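Baths, and why I've gone back to them

I've been a shower person for most of my adult life. In, out, hair washed, towel on the floor, gone. Then last June my shower pump packed up and the part took three weeks to arrive, so I had baths every night because there was no other choice, and I have not really stopped since. I know, baths, hardly a discovery! But I've got quite keen on the whole business and I've been wanting to write about it for ages.

The first thing I had to relearn was how to run one. I'd been turning both taps on together and wandering off, then coming back to something either scalding or the temperature of a duck pond. My gran always put the cold in first, a couple of inches, then the hot, and then she'd swish it about with her arm. I do it her way now and it's miles better. No more hopping about on one foot.

Then there's the question of what goes in the water. I started with a big bag of Epsom salts, which I'd only ever thought of as something for runners, and I use 200 grams a go, or 400 if I've been on the allotment all day and my back is complaining. I can't tell you what the science says. I can tell you I sleep like a log afterwards. I've also tried the Pladus lavender soak (lovely smell, a bit much with the door shut) and a pine one from Brakus that turned the water the green of a school swimming pool. I adored it. It smells exactly like the bath foam we had when I was seven, and the first time I opened the bottle I was straight back there, with the radio on downstairs and the landing light coming under the door.

Oils I'm less sure about. They make your skin feel wonderful, and then you stand up and remember that you're now a greased eel in a slippery tub. If you like them, put a rubber mat down first. I went without once and did a sort of slow splits that I felt for days. Now I rub a bit of almond oil on afterwards while I'm still damp and get most of the benefit with none of the gymnastics.

Reading in the bath deserves a post of its own. I've dropped two library books in so far, one of them a hardback of over 300 pages that swelled up like a loaf. (I paid for it. The librarian was very kind.) So these days it's charity shop paperbacks only, and I keep a flannel on the side to dry my fingers before I turn a page. Short stories are perfect because one story is just about one bath. Thrillers are a terrible idea, you end up sitting in cold water at eleven at night needing to know who had the key.

I did buy one of those trays that sits across the tub, a bamboo thing from Stitumura, and I thought it would be a silly extra. I love it! It holds the book, a mug of tea and a candle, and it has a little slot at the back which I think is meant for a wine glass and which I use for my specs. The only trouble is getting in underneath it, so I've learnt to get in first and pull it across after.

Now, the dull bit, which is cleaning. When you only shower, the tub never seems to get that grubby. When you bathe every night with salts and pine foam and half an allotment coming off your knees, you get a ring, and if you leave the ring it sets.
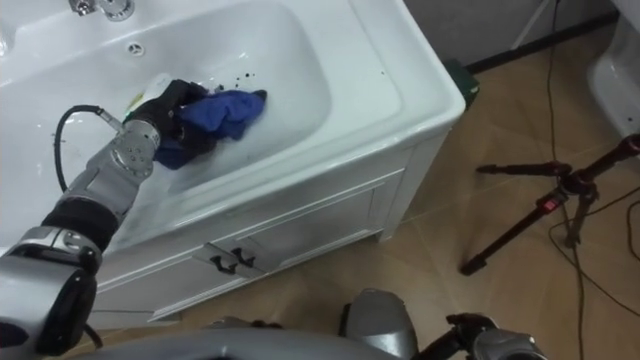 What works for me is doing a little and often. I give the sides a quick going over with a soft cloth as the water drains, while everything is still warm and before I've got my pyjamas on, and it takes 60 seconds if that. Then once a week I do it properly with bicarb and a squirt of washing-up liquid, left on while I do the basin. I used to attack it with a scouring pad and a strong spray from under the sink, and I wish I hadn't, because there's a dull patch near the plug in mine that has never come back. White vinegar is good on limescale round the taps, but rinse it off well and don't let it sit on anything plated.

One more thing I've got fussy about is towels. A thin towel after a good bath is a real let-down. I saved up for two big ones from Lynch in a dark mustard colour, and I hang one on the radiator before I get in. Wash them without softener, by the way. They come out a bit rough the first time and then they drink up water like nothing else.

The pump was mended months ago and works perfectly well. I use it for washing my hair in a hurry and for rinsing the dog. Next on my list is a proper bath pillow, as the rolled-up hand towel keeps sliding down behind my shoulders and getting soaked. If you've found one that stays put, please leave me a comment, I'm all ears!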